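Startseite / Newsletter / Aus der Werkstatt

Newsletter vom 12. Juli 2026

Können Maschinen schon aufräumen? Ein Besuch in Clorkport

Liebe Leserinnen und Leser,

viele von Ihnen haben mir nach der letzten Ausgabe geschrieben und dieselbe Frage gestellt: Wann kommt der Roboter, der in der Küche den Tisch abräumt oder in der kleinen Werkstatt die Teile sortiert? Ich habe diese Frage mitgenommen nach Clorkport, wo die Firma Jimwood seit dem Frühling an solchen Aufgaben arbeitet. Zwei Tage durfte ich zuschauen, Kaffee trinken und auch im Weg stehen.

Jimwood ist keine grosse Firma. Man hat früher Vorrichtungen für Tischlereien gebaut, das älteste Stück im Eingang ist eine Bohrlehre aus dem Jahr 1970. Heute verkauft Jimwood noch immer Vorrichtungen, aber ein Teil der Leute beschäftigt sich mit zwei Armen auf einem Tisch und mit dem, was diese Arme aus einem Tablett nehmen und in ein Tablett legen können. Das Programm dazu heisst Kubo und wurde im eigenen Haus geschrieben.

Die Aufgabe klingt fast zu einfach. Ein kleines Teil liegt in einem Tablett mit Rand. Ein Arm soll es greifen, vielleicht dem anderen Arm übergeben und an einer bestimmten Stelle wieder ablegen. Meine Nichte konnte das mit zwei Jahren, wenn auch nicht immer in der richtigen Reihenfolge. Für die Maschine stecken darin viele Fragen auf einmal. Wo genau liegt das Teil? Steht es oder liegt es? Kommen die Finger am Rand vorbei? Und was macht man, wenn der Boden vom Tablett glänzt und die Kamera an dieser Stelle nur einen weissen Fleck sieht?

Über den Glanz haben wir lange gesprochen. Nanna Laxdal, die bei Jimwood die Versuche leitet, hält ihn für den meist unterschätzten Gegner in diesem Beruf. Im Haushalt glänzt ja fast alles: Spüle, Teller, Besteck, Folie. «Wer mir ein Video zeigt mit einem matten Teller, dem gebe ich beim nächsten Besuch einen nassen», sagte sie. Ich habe es mir aufgeschrieben, weil ich mich in solchen Videos auch schon getäuscht habe.

Am Arbeitsplatz sind die beiden Arme ganz nahe beieinander aufgebaut, mit schwarzen Greifern über einer gepolsterten Tischfläche, und auf der anderen Seite vom Aluminiumrahmen kann ein Mensch an der Tastatur sitzen. Diese Nähe hat mir gefallen. Man muss nicht durch den Raum rufen, wenn etwas schief geht.

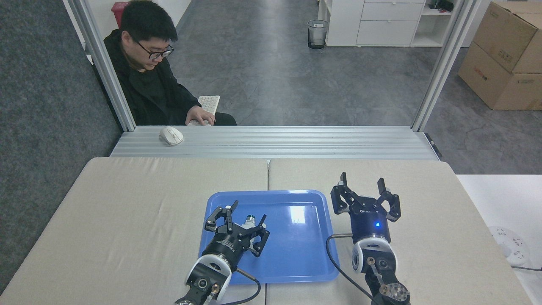 Was die Zahlen sagen

Jimwood führt über jeden Versuch Buch, und ich durfte in die Liste schauen. Bis Ende Juni waren es 2623 Versuche mit kleinen Teilen. In 922 davon ging alles ohne Hilfe vom Anfang bis zum Ende. Das ist rund ein Drittel. Man kann darüber enttäuscht sein, und ich war es am ersten Tag auch ein wenig. Am zweiten Tag habe ich verstanden, dass in der Liste auch viele absichtlich schwere Fälle stehen: Teile an der Wand vom Tablett, Teile übereinander, ein Teil halb unter einem Lappen.

Bei den leichten Fällen sieht es viel besser aus, aber eine getrennte Quote wollte man mir noch nicht geben. Die Auswertung soll im September fertig sein, und ich werde dann hier berichten.

Wichtiger als die Quote finde ich die Art der Fehler. Ein Mensch, der ein Teil nicht gut gefasst hat, spürt es und greift sofort nach. Kubo merkt es oft erst, wenn die Finger ganz geschlossen sind, und beginnt dann die Bewegung noch einmal von oben. Das kostet Zeit. Einmal habe ich gesehen, wie fünf Anläufe nötig waren für ein Teil, das ich mit zwei Fingern und ohne Hinschauen genommen hätte. Beim sechsten Mal lag es richtig, und im Raum hat jemand leise geklatscht.

Und im Haushalt?

Hier muss ich Ihre Hoffnung etwas dämpfen. Ein Tisch mit festem Rahmen ist eine freundliche Umgebung. Die Arme stehen immer am gleichen Ort, und das Tablett kommt jeden Morgen wieder in die Mitte. In einer Küche steht jeden Tag etwas anders, und die Katze sitzt dort, wo gestern die Butter war. Nanna Laxdal rechnet damit, dass die Werkstatt zuerst kommt und die Wohnung um mehrere Jahre später. Ich sehe es gleich, würde aber das Wort «mehrere» doppelt unterstreichen.

Für kleine Betriebe ist die Sache interessanter. Die Firma Fleltex, die Verschlüsse für Arbeitskleidung herstellt, will im Herbst eine Probe machen. Dort müssen Teile aus dem Tablett genommen und in Schachteln gelegt werden, eine Arbeit, für die man schwer Personal findet. Es ist abgemacht, dass am Anfang immer eine Person danebensitzt und eingreifen darf. Wie oft sie eingreifen muss, wird die eigentliche Antwort auf unsere Frage sein.

Ich selber räume bis dahin meinen Tisch von Hand ab. Wenn Sie in Ihrem Betrieb schon eigene Erfahrungen mit Greifarmen gemacht haben, gute oder ärgerliche, schreiben Sie mir bitte auf diese Nachricht zurück. Auch kurze Berichte lese ich gern, und Tippfehler stören mich nicht, ich mache selber genug davon.

In der nächsten Ausgabe: Wäsche falten, und warum Socken leichter sind als Hemden.

Newsletter abbestellen / Frühere Ausgaben / Kontakt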